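Soslow Playlist Archive

Track listings from Soslow, a weekly two-hour radio show of new electronic and left-field music. The archive has 3,846 plays from 623 shows, typed up from the presenters' running orders.

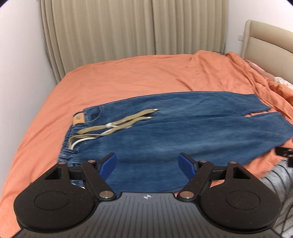
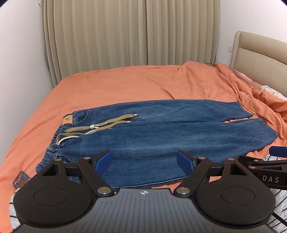
Files

shows.csv - one row per show, with presenter and start time
plays.csv - one row per track, in the order played
labels.csv - record label names, with spelling variants merged

Known gaps

Early shows often list only the first few tracks. Remixes are filed under the original artist, with the remixer in a separate column. Guest mixes by Brorkach and Purneo have no label data. Seven shows have no start time.

Corrections

Send the show number and the line as it should read to Marites Dizon. Fixes go in each January.

Credits

Typed up by Dindo Lagman and Jozefína Urban. Label names checked by Trinidad Javier.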